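**Landlord wants 188 a month more after a kitchen leak -- do I have to agree?**

Posted by Ro-un Maeng in Renting and Housing

I rent a first-floor flat in Floltport through an agency called Pliter. I have been there three years and never missed a payment. In December the pipe under the kitchen sink went and the water got into the flat below. I rang the agency's out-of-hours line straight away and their plumber came the next morning. He said the joint had been weeping for a long while and that it was old.

The repair and the redecorating downstairs came to £2750. I know this because the agency sent me the invoice by mistake and then asked me to ignore it. Two weeks later I had an email saying the rent would go up by £188 a month from the next payment date. There was no form with it, only the email. It mentions "recent costs at the property" and "market conditions", in that order.

My fixed term ran out ages ago and nothing new was signed, so I just pay month to month.

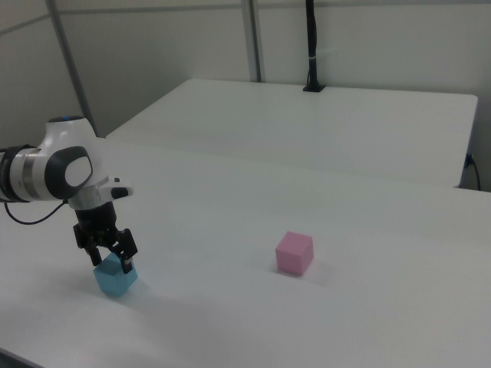

I did ring and ask whether the email was official. The woman I spoke to said it was "notice enough" and that if I paid the new amount that would count as agreeing to it. She also said the landlord could ask me to leave if I didn't. She was polite about it but I came off the phone none the wiser.

So what I want to know is whether an email like that is valid, and whether they can put the cost of the leak on me through the rent. I don't mind paying a bit more. The flat is cheap for the street. But £188 in one go is too much on my wages, and I'd like to know where I stand before I write back. I have seven days to reply, or so the email says.

---

**Armindo Rocha**

I did housing advice for a good few years, though I am retired now, so check anything I say against current guidance. The rules have changed more than once and they differ between England, Wales, Scotland and Northern Ireland. You don't say which you are in.

Take the two things separately.

The rent first. With a month-to-month tenancy a landlord can usually raise the rent in one of a few ways. You can agree to it, there can be a clause in your agreement that allows it, or they can serve proper notice on the set form. An email with a figure in it is normally just a request. Get out your original agreement and look for anything headed "rent review" or similar. If there is no such clause, they will most likely need the form, and the form gives you a proper period of notice and a way to challenge the figure at a tribunal.

The woman on the phone was right about one part. Paying the higher amount can be taken as agreeing to it. Carry on paying your present rent, in full and on the usual date, and don't stop or hold anything back.

Now the leak. Pipework is generally the landlord's job to keep in repair. You reported it at once and their own plumber said the joint was old. I can't see how that lands on you. See if you can get his comments in writing -- there may be a job sheet. Keep the invoice as well, whatever they asked.

I would write something short:

> Thank you for your email about the rent. I do not agree to the increase proposed. Please let me know which term of my tenancy agreement you are relying on, or send the correct form of notice. I will continue to pay the current rent in the meantime.

Keep a copy. You could also offer a smaller rise if there is one you can live with. Plenty of landlords will take it over an empty flat. The seven days is their own deadline as far as I can tell, but I'd answer inside it anyway.

On being asked to leave, ring a housing charity or your council's housing team before you send anything. That is the part where it matters most which rules apply to you.

---

**anden_top_flat**

had the same off a different agency, ignored it and never heard another word. they try it on

---

**Um**

Wouldn't ignore it personally. My sister did and they then sent the right form, so she had to deal with it anyway, and by then everyone was in a mood.

One thing to add to what Armindo put. Look at what similar flats near you are going for now and save the adverts, with the rents showing. If it does go to a tribunal they look at the local market, and you say yours is cheap for the street, so it could go against you. Better to know that before you decide how hard to push. Also ask whether your contents insurance has legal cover. Mine did and I only found out when I read the booklet for something else.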